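Data sharing between councils and parties: what changes in the new year

Members who handle address data for local campaigns will have seen the notice sent to branches on 18 December 2020. It was short, and several people wrote back asking what it means in practice. The item that follows goes through the main points in the order they appear in the notice, with the paragraph on quiz sites moved to the end.

There are two versions of the electoral register. The full register holds the name and address of everyone entitled to vote. It can be used only for purposes set out in law, such as running elections, checking credit applications and supplying elected representatives and registered parties with copies for electoral work. The open register is an extract. Anyone can buy it, and a voter can ask to be left off it at any time without losing the right to vote. 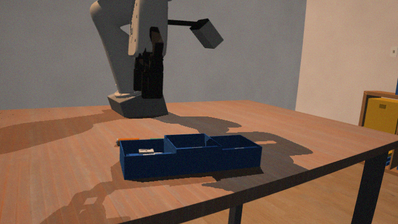

Minddale Digital Rights Group | Data and Elections Team

The difference matters when a branch joins the register to something else. A copy of the full register held by a party is lawful on its own terms. The same copy matched against a bought-in list of email addresses is a new set of personal data, and the party is answerable for all of it. That includes the parts it did not collect. It also includes guesses, such as an age band worked out from a first name or a voting preference worked out from a street.

Guesses of this kind are where most of our casework now sits. In July we asked for the records of members who had given us written permission to do so, using the ordinary right of access. We sent 78 requests to party offices and to list suppliers. Of the replies received, 13 contained at least one field that the person concerned said was wrong. The wrong fields were mostly household size, length of time at the address and type of housing. Two replies gave a score for likely support with no account of how the score had been reached.

A score is personal data. It relates to a named individual, it is held against that person's record and it is used to decide whether they get a leaflet, a call or nothing. Where the score amounts to a view on someone's political opinions, it falls into the special categories and needs a further condition in law before it can be held at all. Registered parties have such a condition available to them for their political activities, provided the use is necessary and does not cause substantial damage or distress. A firm selling lists does not become a registered party by having one as a customer.

Voters can also give written notice to a party to stop using data on their political opinions. The party must then stop within a reasonable time. The notice need not give reasons. We have a template letter, which has been reworded to remove the old reference numbers, and members should stop using the version with the grey heading.

Canvassing software

The notice names one product, the Rurkholm canvassing app, which three of the branches we deal with had started to use on doorstep rounds. The app stores the voter's address, the answer given at the door and a free-text note. Our concern is with the free-text note. Notes typed on a doorstep tend to record things the voter has not said and would not expect to be kept: that somebody seemed unwell, that the curtains were shut, that there was a dog. Under a request for access the whole note has to be disclosed, except where it would reveal information on another person that ought to be held back.

We recommend the following settings where the app is in use.

Turn off the free-text note, or limit it to a list of fixed answers.
Set the deletion period to the end of the campaign for which the data was gathered.
Turn off location logging between addresses.
Do not allow the contact list on the canvasser's own phone to be read by the app.
Keep the export function for one named account in each branch.

The last of these is the one most often skipped. An export is a plain file. It can be sent on, copied to a memory stick or left in a downloads folder, and none of the controls in the app apply to it from that point.

Branches that have already exported data should make a list of the files, where they are kept and who has had a copy. Files with no current use should be deleted, including the copies in email. Emptying the inbox is not enough, as sent items and server backups may be held for a further period. The supplier's contract should say how long.

Matching and look-alike lists

The second half of the notice covers social media. When a party uploads a list of email addresses to an advertising platform, the platform checks each one against its own users and lets the party show adverts to those it finds. It can then build a further audience of people who resemble the first. The people in the original list should have been told that their address might be used in this way. A line in a privacy notice saying that data may be shared "with partners" does not tell them that.

The second audience raises a different problem. Those people never gave the party anything. They are chosen by the platform using its own records, and the party normally sees no names. Our view is that the party and the platform are jointly responsible for the choice, since one of them sets the aim and the other does the sorting. Branches should expect to be asked about it and should keep a record of the settings used for each campaign. A screenshot saved on the day is acceptable.

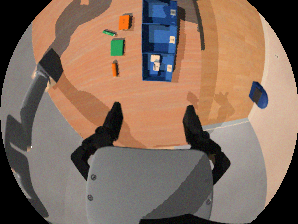

Buenaventura has written in to disagree with this part, saying that a branch with a small advertising budget cannot be jointly responsible for a sorting process it has no means of inspecting, and that asking it to keep screenshots merely moves the paperwork on to the people who know least about how the adverts are placed. The objection goes on to say that the duty should rest with the platform alone until the platform publishes its method.

The team's reply is that responsibility in law follows from taking part in the decision. A party that does not want to answer for the second audience can leave the option off. The adverts will still be shown to the first. We accept that the paperwork falls unevenly, and the point on publication of methods has been added to our list of matters to raise with the regulator.

Quiz sites and petitions

The notice ends with quiz pages and petitions. The usual form asks for a name, an email address and a postcode in return for a result or a signature. Those three items together are enough to find most people on the register. The question or petition is of less value to the collector than the match it allows.

A form of this kind should state who is behind it before the first box is filled in. It should not require an email address to show a result that can be worked out without one. Consent to further contact should be a separate box, left blank, and the form should work whether or not it is ticked. We looked at one petition run through the Vustside forms service in which the box was blank but the form would not submit until it had been ticked. Consent collected in that way is not freely given, and addresses gathered through it should not be used for later mailings.

Members who have filled in such a form and want their details removed should write to the organisation named in the privacy notice. If no organisation is named, keep a copy of the page and send it to us with the web address. Replies to access requests are due within one month, which may be extended by a further two where a request is complex. The period runs from receipt, or from the day proof of identity is supplied where this has been reasonably asked for.

The reworded template letter and the list of recommended settings are on the members' page under Guidance. Comments on either should go to the team address before the next issue closes.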